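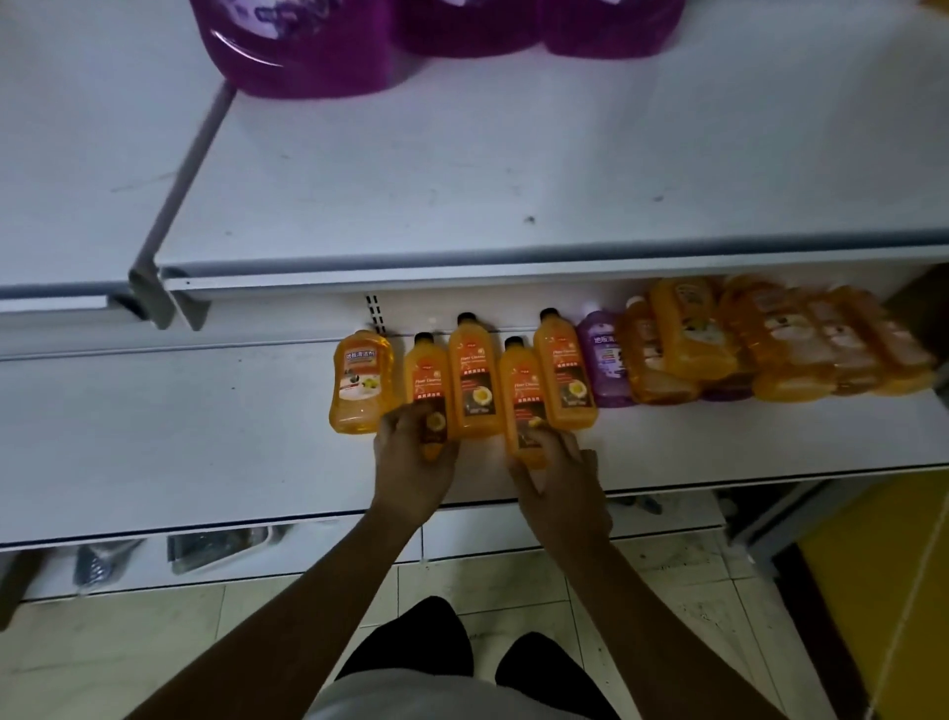
Brulum 25 Threshold Seal

Product code: 2402

The Brulum 25 is a drop-down seal for the bottom edge of internal and external timber doors. A sprung plunger on the hinge side presses against the frame as the door closes and lowers a silicone strip on to the floor. When the door opens, the strip lifts clear.

Specification
Maximum gap: 25 mm
Trimming allowance: 60 mm, from the lock side only
Casing: aluminium, mill finish
Fixings: 2 end brackets, screws supplied

Fitting
Cut the casing and strip together with a fine-toothed hacksaw. Set the drop by turning the plunger clockwise with a hex key. The strip should touch the floor along its full length without dragging.

Not suitable for deep-pile carpet. Replacement strips are stocked at our Prillstead trade counter.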